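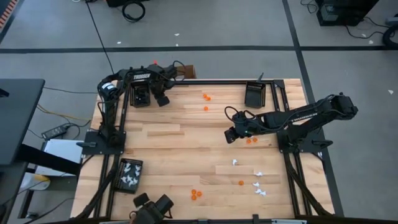
Kalkidan Beyene told me the sorting task sounds easy until you've sat up past 11 with it, and after spending an afternoon with the Mamach robotics club I believe her! The club has been at its two-arm project since the fall, and this month the students are getting it ready for the Jafri student showcase.

So what's the job? Orange balls go in one kind of tray, crumpled paper goes in another, and the two arms have to share the table without bumping into each other. The students steer the arms through the task again and again, save each run, and train a program on the pile. They have 417 good runs so far (plus plenty they'd like to forget, Brodie Hinds says). The paper is the hard part. A ball is always a ball, but every wad is a new shape, and the gripper has to come in low to get hold of one.

I got a turn myself and was terrible at it. I chased one little ball all over the wood while Yesenia Bañuelos very kindly kept quiet. She's in charge of deciding which runs get saved, and mine went straight to the trash.

The showcase gives each team 90 seconds to clear its table, with no hands allowed. Viola Sorrentino thinks they'll make it if the arms stop waiting on each other in the middle, so that's what she's working on now. Brodie would like more runs first, and they were still going back and forth about it when I left.

There's $3,000 for the winning club, and this one wants to spend it on a second table. The showcase is in July, doors open at 11 in the morning, and anyone can come watch.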